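4.2 Does sorting at home change what gets thrown away?

The claim that a divided container makes people sort better is repeated often and tested seldom. Paiva and Mạc reported a gain in the Surnmont trial, but their households had volunteered, had been visited twice by staff, and knew their waste would be weighed. Any of these could produce the same result with no container at all.

We asked 300 households in Cludmont to keep small discarded items (batteries, bulbs, pens, cables) for collection in July. Half received a divided tray and half a plain box. Of the households given a tray, 90 returned it with something in it, against 78 for the box. We do not read much into a gap of that size. Return rates also varied by street, and one collector, working the Hoarau side, logged late returns that the others turned away.

Correct sorting is harder to judge. Vlachopoulos scored an item as correct if it shared a compartment with items of its own kind, a rule that rewards people who own only one kind of item. A layout with three compartments (Figure 3) also decides in advance how many kinds there are, and 53 households told us they had simply used whichever space had room.

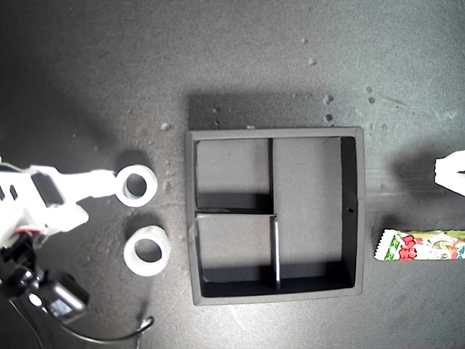
Figure 3. A square tray with raised walls, its interior divided into three compartments.

4.3 Limits of the self-reported data

Answers about habits were collected by phone and should be treated with caution. Quang Quan and Thịnh Đào coded them separately, and they disagreed most on the answers our argument would need.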